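About us

Hello, and thanks for clicking on the page that most people skip! I'm the one who answers the emails at Hovia, packs the parcels and writes everything on this website, so if you spot a spelling mistake it's mine.

Hovia is a small workshop and shop for coloured blocks, sorting sets and the boards they go on. We sell to nurseries, primary schools, childminders and a fair few grandparents. We started out as one shelf at the back of a craft shop called Skostenari, where I was working the till and making block sets in the evenings for my sister's playgroup. The shelf did rather well. The owners were kind about it and let me take over the storeroom, then the storeroom got silly (you had to climb over boxes to reach the kettle) and we moved to the old Negash building, where we still are. Two rooms upstairs for making and finishing, one downstairs for packing, and a yard that we keep meaning to do something with.

I never planned to make blocks for a living. I'd trained as a teaching assistant and what I noticed, over and over, was that the children always went for the plain bits. The big plastic kits with the stickers and the flaps would be out of the box for a morning and then you'd find everybody round a tub of coloured blocks, putting the yellows together and the greens together and arguing about whether a block standing on its end counts as a tower. I could watch that all day. I still do, when a school lets me.

So that's what we make. Small solid shapes in good strong colours, and a pale board to set them out on. We get asked a lot why our boards aren't painted, and the answer is that I tried it – a lovely deep blue, I was so proud of it – and the blocks just disappeared. On light wood every colour shows up, and the stripes in the wood give little hands something to line things up against.

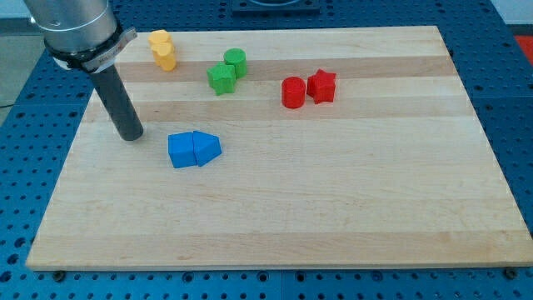 Yellows and greens in their pairs on a striped wooden board.

Pairing up is still my favourite way to start with a new set. You put out a few blocks, all jumbled, and ask a child to find each one a friend. Some do it by colour straight away, some go by shape, and I met one little boy who did it by which ones he thought were cold. After that you can move on to swapping, making rows, hiding one behind another and guessing what's gone. The leaflet in the box is called the Hornano cards, after the street I grew up in, and there are 29 games in it. You'll probably use four of them and make up the rest, and please do send me yours! The last reprint had three in it that came from parents.

A bit about how we work, as schools often need to know. The boards are glued up from strips, sanded, oiled and left alone for as long as we can bear it. The blocks are sanded before they're coloured and again after, and each set is put together by hand on the packing table downstairs. We make in small batches and when something's sold out it's usually back in a few weeks. If you're short of a piece (it's under the sofa, it's always under the sofa) we sell singles in every colour, and they come in an ordinary envelope so you needn't wait in for them.

We've now sent sets to more than 1000 homes and classrooms, which I find hard to picture. In March we finished our biggest order so far, 37 full class sets for a group of nurseries, and the packing room looked like a sweet shop that had been tipped over. I did enjoy it, once I'd had a sleep.

You're very welcome to visit. We open the downstairs room on the first Saturday-ish of the month – do check the news page, I move it about – and there's a low table with boards and blocks out for anybody who wants a go, grown-ups included. Seconds are kept in the crate by the door. They've got a knot or a wobbly edge and they're a lot cheaper.

Schools can order on account, and we'll lend a set for half a term if you'd like to try before you buy. Just drop me a line through the contact form with the age of your children and how many tables you've got.

Page last updated 19 July 2026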